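Gripper drifts after I swap fingers, two-arm folding cell
Posted in Cell Setup and Upkeep

jelia_bench
Hi all! I look after a small two-arm cell that handles laundry, both arms bolted to one aluminum front rail, plank walls on three sides (pictures are further down my post, well, right after this line). Since September I've been chasing a gripper problem and I'm running out of ideas.
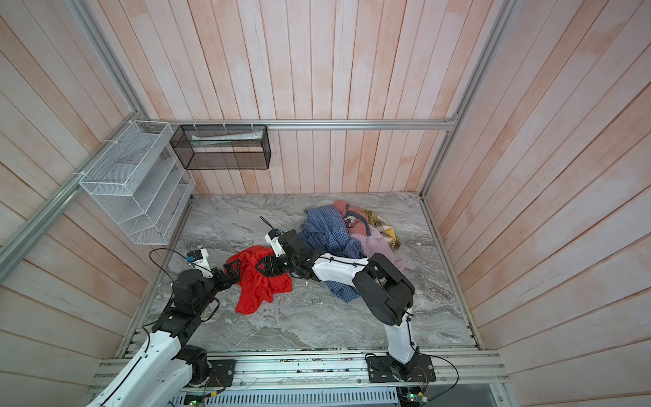
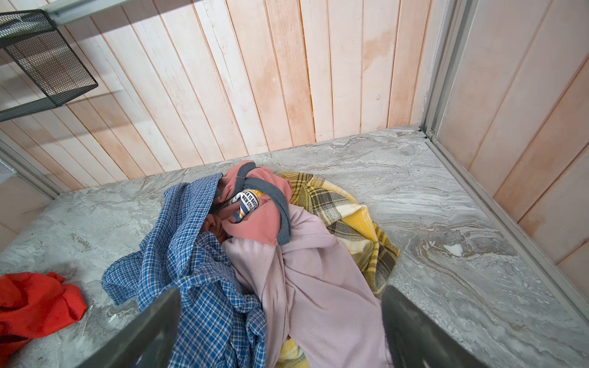
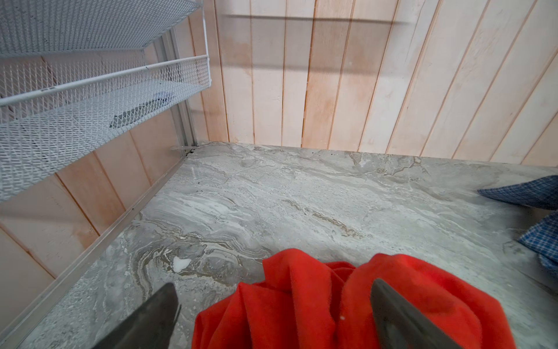
How often should I re-zero the grippers after changing the fingers?

Every time you change them, before you run anything, and then again after the first 30 cycles once the screws have settled.

That's what the Minano setup sheet tells me, word for word, and I do it. My left gripper is still off by the afternoon! It closes fine on thick stuff, then slips on a thin T-shirt. The right one never does it. Same fingers, same screws, same firmware. What am I missing?

brimska_bolts
Check the base before you blame the gripper. I had an arm where one of the rail nuts had backed off, and every reading after that was junk. Take the arm's weight off, snug the base plate bolts down in a cross pattern, then home it and zero the fingers. Mark the bolts with a paint pen so you can see if they creep. Mine was good for 204 hours after that (I log everything, sorry).
Also look at the cable where it loops over the wrist. If it pulls tight at full reach it'll tug the joint a little.

ko_cell
replace the fingers

tinkerbay
Could be heat. I run my closing force at 85 percent and the motor got toasty by lunch, so I dropped to 70 and the drift pretty much went away. Cotton doesn't need that much squeeze anyway. Try it on the left side only for one shift and write down the zero offset at the start and the end. If the number still moves, swap the left and right gripper motors and see whether the trouble follows the motor.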